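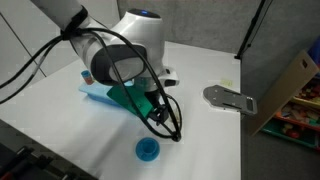

Week 4 deals with surfaces, and with what happens to small things once they are put down on them. Most of you will have a table at home or at work where items gather between uses. A white top is a good one to study because everything on it stands out: the bright blue ring at the front, the small cup with its blue rim and reddish-orange body, the green piece resting on the light blue tray. A grey metal plate is harder to notice, even a long one with slots and holes in it. Keep that difference in mind when you do the exercise below.

Terms used this week

Resting place: the spot where an object is left between two uses. It may or may not be where the object is stored.

Carrier: anything flat or hollow that holds other objects and can be moved with them. Trays, lids and shallow boxes are carriers. A cup is one too if it has things in it.

Overhang: the part of an object that sticks out past the edge of its carrier or of the table. The plate on the right has an overhang at the table's side. Overhangs get knocked, and long flat pieces should be turned to lie along the edge.

Label: a note that belongs to an object or to a place. A sticky note lying flat towards the back of a table, as the pale yellow one does, could be either. In your own work, write on the note which of the two it is.

Reading

Gunhild Eyvindsson's chapter on worktops is in the course folder. Read the first half only. Her Fultine survey took in 290 tables in small workshops, and she sorts them by how often they were cleared -- daily, weekly or when somebody needed the space. The last group was the largest. Kirsten Ketilsson's reply is optional and rather long.

Exercise

Choose a table you use yourself. Draw its outline on plain paper and mark each object where it lies, with its angle. Do not tidy first. Note which objects sit on carriers and which have an overhang. Repeat the drawing 2 days later on a fresh sheet, without looking at the first.

Write up to 500 words on what moved and what stayed. Colour should come into it: say which objects you nearly left out of the drawing, and what colour they were.

Hand both sheets and the text to Frida Þrastardóttir before the seminar. Work in pairs is fine if you share the table, but each person makes their own drawings.

Next week: drawers. Bring a ruler.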